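Search this site
Search
All topics A to Z

Why Does Bread Have Holes in It?

Look closely at a slice of bread. It is full of small holes. Some are so tiny you can hardly see them, and some are big enough to let the jam drip through. Every one of those holes was once a bubble of gas.

What makes the bubbles?

Most bread is made from flour, water, salt and yeast. Yeast is alive. It is a kind of fungus, which means it is related to mushrooms, but each yeast cell is far too small to see without a microscope. The dry yeast you buy in a packet looks like brown sand. The cells inside it are resting. When they get water and a little warmth, they wake up and start to feed.

Yeast feeds on sugar. You might not put any sugar in your dough, but flour contains starch, and some of that starch gets broken down into sugar when the flour is wet. As the yeast feeds, it gives off a gas called carbon dioxide. You breathe out the same gas.

Why doesn't the gas escape?

Wheat flour has proteins in it. When you add water and mix, these proteins join up and make something stretchy called gluten. Kneading means pushing, folding and turning the dough, and it makes the gluten stronger. You can feel the change under your hands. At first the dough is lumpy and it tears. Later it is smooth and springs back when you poke it.

The gluten works like the skin of a balloon. Gas pushes out from inside and the dough stretches around it. There are thousands of little balloons in one loaf, all blowing up slowly at the same time. This is called rising.

How long does it take?

That depends on how warm the kitchen is. At Loltmont, the teaching bakery where Oanh Văn runs the children's classes, the dough is left for 2 hours in September and longer in the winter. Yeast works slowly in the cold. If it gets too hot, it dies.

What happens in the oven?

At first the heat makes the gas swell and the yeast works faster, so the loaf grows quickly. Bakers call this oven spring. Then the yeast dies, the dough sets firm and the bubbles stay where they are, as holes. The outside gets hotter and drier than the inside and turns into crust.

Why are some breads brown?
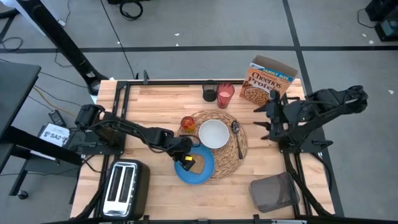
A grain of wheat has three main parts: the bran on the outside, the germ, which would grow into a new plant, and the starchy middle. White flour is made from the middle only. Whole wheat flour uses all three, and the bran makes it darker. Color alone can't tell you which flour was used, though. A square slice of brown bread like the one on the blue plate might be whole wheat, or it might get its color from something else, such as molasses. To find out, read the list of ingredients on the bag.

Try it: the bottle balloon

You will need a small empty bottle, a balloon, a packet of yeast, 2 teaspoons of sugar and 200 milliliters of warm water. Ask an adult to check that the water is not too hot.

Put the yeast and sugar in the bottle. Pour in the water and swirl it gently. Stretch the balloon over the top of the bottle and stand it somewhere warm. Look at it again after 33 minutes. The balloon should be starting to stand up as it fills with carbon dioxide.

If nothing happens, your yeast may be too old. Check the date on the packet and try again with a new one.

Words to know

Gluten: the stretchy stuff in wheat dough.
Knead: to push and fold dough. The K is silent.
Bran: the outer layer of a grain.

Written by Tuấn Cù

Last updated: September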